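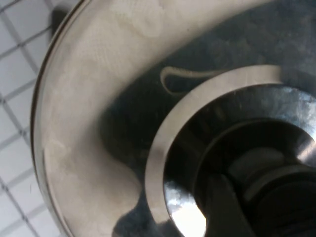 *Steel, white tile and one cloudy smudge*

January 31, 2018

So I spent most of this evening on stainless steel, and I have opinions now!

I've been cleaning out the kitchen since December (very slowly, one shelf at a time, with long breaks for snacks) and I finally got to the steel things. I love steel in a kitchen. I love how it takes the light and goes all soft and silvery, and I don't even mind the little scratches. What I do mind is the cloudy whitish marks. You wipe them, you walk away feeling great, and then you come back with the light on and there they are again, a bit to the left.

My routine is pretty basic. Warm water and dish soap first, then a splash of white vinegar on a soft cloth, then rinse, then dry it right away with a towel. The drying is the part I used to skip, and our water here in Trullidik is hard enough that skipping it is just asking for spots. Baking soda paste for anything burned on, and go with the grain if the steel is brushed. I've tried a fancy polish from Rowlands too, and it smelled like a dentist's office, so that's under the sink now with the other mistakes.

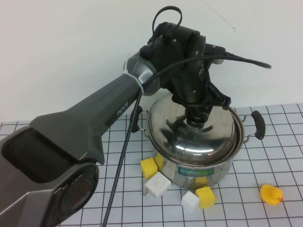
**Wendia**

I do like a domed lid. A flat one is easier to stack, sure, but a dome gives a big stew somewhere to go, and when it's shiny like this it turns the whole kitchen into a funhouse mirror. Lids get fingerprints faster than anything else I own (I must have wiped them 1,000 times), so I do those last, with a dry cloth.

Black handles are another thing I'm picky about. I give them soap and water only, and I get in around the metal part with an old toothbrush, where the grease likes to sit. It takes two minutes and I put it off for weeks every single time.

Next up is the drawer with the loose lids. I counted 40 rubber bands in there before I closed it again. If you have a trick for hard water marks that doesn't involve vinegar, please leave it in the comments, my whole kitchen smells like a pickle jar tonight and I'd like to try something else on the next batch.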